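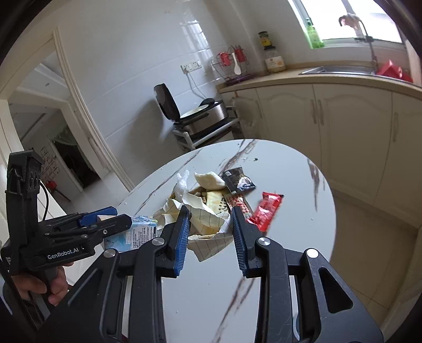 The shared kitchen: questions people keep asking

Kept up by Giorgia Serra. Last changed 4 January 2026.

Who is supposed to clear the round table?
Whoever ate at it. There is a school of thought, popular on the second floor, which holds that the table belongs to everyone and so its rubbish does too. The second floor has been spoken to.

I only had a snack bar. Does that count?
Yes. A wrapper is a wrapper. One person leaves one wrapper, the next person sees a wrapper and feels welcome to leave two, and by evening there is a heap with somebody's half-eaten something sitting on top of it like a cherry.

What goes where?
Crinkly snack wrappers and paper that has had food in it go in the general bin. Clear bags go there too unless they're clean, in which case fold them and put them in the drawer. Cartons go in the cardboard box by the back door, flattened. Food goes in the caddy with the lid. Please close the lid.

How flat is flattened?
Flat. Open both ends, press down the sides, job done. A carton that still looks ready to hold biscuits has not been flattened, it has been moved.

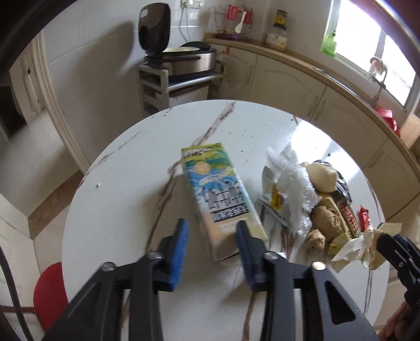
A carton on the round table. Check inside before it goes to cardboard.

Why check? It's a box.
Ronaldo Miranda once recycled four custard pastries and the matter is still raised at house meetings. If there's food in it, it isn't rubbish yet. Write your name on it and put it in the cupboard.

Can I throw away a carton that isn't mine?
If it's empty, please do. If there's anything left inside, put a note on the house chat first and give people until the next morning. Hae-won Bae will usually claim it whether or not it was hers.

How do I clean the tabletop?
Brush the crumbs into your hand first, then wipe with a damp cloth and dry it. Starting with the wet cloth makes a sort of paste and you'll be there all night. No scouring pads, no bleach, and nothing with lemon in it however nice it smells. A drop of washing-up liquid is plenty.

There's a brown mark that won't come off.
Is it long, a bit wavy, and has it been there since you moved in? It's the pattern. Do-yoon Geum gave one of the veins a good ten minutes with a sponge before anyone had the heart to tell him. If the mark is sticky, it's yours.

Crumbs are hard to see among the veins. Any tricks?
Bend down and look across the table towards the window. The glare is annoying at breakfast but it does show up every last speck. Or run your palm over it.

May I use the griddle?
Of course. Unplug it when you've finished, let it cool with the lid up, then wipe the plates. It lives on the wheeled cart and should stay there. The counter is for chopping, and for the red utensil holder, which has a habit of ending up in bedrooms.

Who buys the bin bags?
It goes by month. Yi-an Son has January. If the roll runs out, tell Yi-an, and don't start using carrier bags with holes in them.

I have a question that isn't on this page.
Put it on the house chat. If it's about whose wrapper it was, don't.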